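The Renevby Story Notebook
A drafting notebook for short fiction, from Drorutholm

In stock – plain cover or lined cover – ships flat

I write short stories, mostly the kind where two people sit in a kitchen and don't say what they mean, and for years I wrote them in whatever notebook was on sale. They all did the same thing to me. I'd start at page one, get a good opening scene down, then have an idea about the ending and have to put it somewhere. So it went in the back, upside down. Then the sister got a new name and that went on the inside cover. By the time I was ready to type anything up I had a story in five places and a grocery list running through the middle of it.

The Renevby is the notebook I wanted back then. It's for one story at a time, or maybe one long one and its messy little cousins, and it knows that you don't write in order!

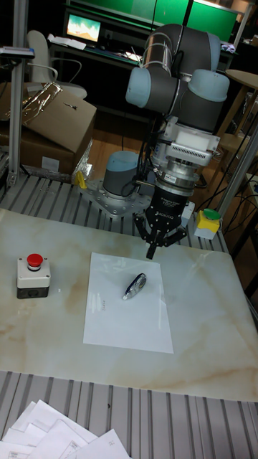 Yara Qaisi
Short story writer, designer of the Renevby

What's in it

The Renevby has 200 pages, split into four sections of different lengths. I'll go through them the way I use them, but please use them however you want. I've seen people flip the whole thing around and start from the back.

People. A short section at the front for your characters. I hate those long forms that ask for eye color and favorite breakfast (I have never once needed to know a character's favorite breakfast), so each spread has just a name line, a line for what other people call them, and then blank space. The name line is long on purpose. You're going to cross out at least two names before you get there.

Scenes. The big one, more than half the book. Right-hand pages are ruled for drafting and left-hand pages are blank, so when you think of a better line of dialogue the next morning you can put it straight across from the old one. I fought for those blank left pages. They make the notebook thicker, and I'd do it again.

Endings. A few pages with nothing on them but a small box at the top that says "or". I write my endings over and over, and I like having them side by side where they can argue. You can skip this section if you're one of those lucky people who knows the last line before the first.

Leftovers. For the stuff you cut. There's a narrow column down the outside edge where you can note which scene a line came from, and I can tell you that the opening paragraph of the best story I ever finished came out of my Leftovers from a different one.

There are three ribbons, in gray, rust and a sort of mustard. Gray for where you are, rust for where you need to go back to, mustard for whatever you like. Mine usually marks a page I'm avoiding.

The paper

I'm picky about paper and I write with all sorts – gel pens, a fountain pen that leaks a bit, hotel ballpoints. We went with an off-white, fairly smooth sheet. Fountain pen ink dries a little slowly on it, so lefties may want to keep a piece of scrap under the hand. Gel and ballpoint are fine. Heavy marker will come through to the other side, and I wouldn't use one here unless you're really, really angry at a chapter.

The ruling is a soft gray that fades back once there's writing on top of it. The early version had darker lines and I found I was writing like I was in school, every letter sitting up straight. Sloppy first drafts need room to be sloppy.

The binding is sewn, and it opens flat from the first week. The last few pages of each section take some pressing down at first. Give it a good push along the spine and it'll settle.
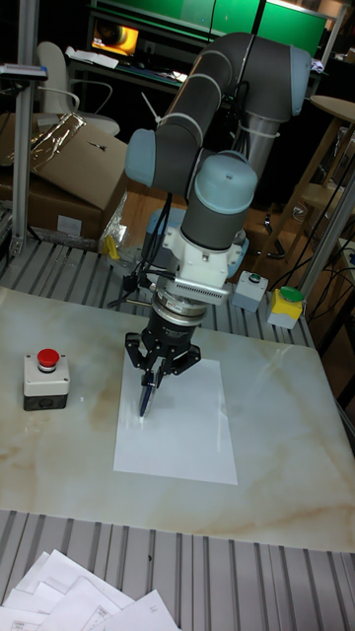

A reader wrote in to say that the Endings pages had made her stop too soon, that she had filled the first one, liked it, and left the rest blank, and could there please be fewer of them and more room for scenes. I've thought about that a lot. For this printing I took two leaves out of Endings and gave them to Scenes, and I kept the "or" box, which she had also called bossy. It is a little bossy. I still like it.

The Foltov insert

Tucked in the back pocket you'll find a thin stapled booklet called the Foltov. It's named after a character of mine who never made it into a finished story, poor man, and it holds small starting points for days when you've got nothing. They aren't the "write about a magic door" kind. They're closer to this:

Someone returns a thing that was never borrowed.
Two people wait for a third and only one of them wants her to come.
A phone call in which the main news has already been heard.
Somebody is polite to the wrong person at a funeral.

Each one comes with a limit of 200 words. Please stick to it, at least the first few times! It's short enough to do before work, and you'd be surprised how much you can fit in when you leave out the weather.

You can also buy the Foltov by itself if you've already got a notebook you love. It fits inside most medium-sized ones.
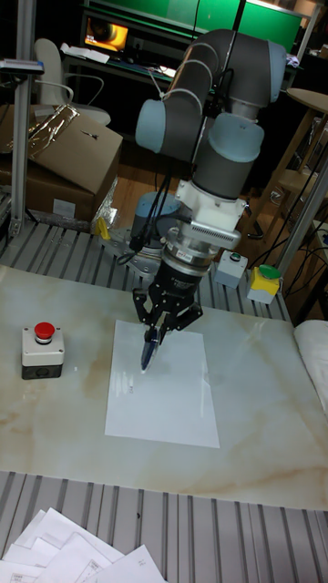

Blue-barreled pen in the gripper, tip on the sheet.

Who it's good for

If you write short stories by hand, even only the first draft, I think you'll get along with it. It also works for flash fiction (you'd get a whole batch into one book) and for a single novella if your handwriting is small. I've heard from a playwright who uses the left pages for stage business, and now I'm jealous that I don't write plays.

It's not great for a full novel. You'd run out of Scenes long before you ran out of plot, and then you'd be carrying two or three of them around with the character notes in the wrong one. It's also not a diary, there are no dates anywhere. And if you do everything on a laptop and just want something pretty for the desk, I'd save your money and get the Foltov.

Looking after it

The cover is cloth over board and it will pick up whatever is in your bag. Wipe it with a barely damp rag and let it dry open. The elastic loosens after a lot of use. If yours gives out early, write to Drorutholm through the order page and we'll send you a new one with a little card showing how to thread it through.

If a ribbon frays, snip the end at an angle and dab on some clear nail polish. 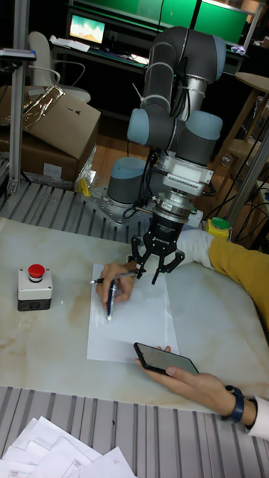 Open fingers over white paper, marble-veined tabletop.

Ordering

Single notebooks come with the Foltov already in the pocket. Packs of four are meant for writing groups, and you can mix the covers – just say which ones in the notes box when you check out. The next printing is set for May, with the same paper and the same ribbons, so don't worry about your second one not matching your first.

Unused notebooks can come back to us any time. If you've written in it, I'm afraid it's yours, but do tell me what didn't work. Every change so far has started with somebody's complaint, and a good number of those were mine.

Page updated April 10, 2024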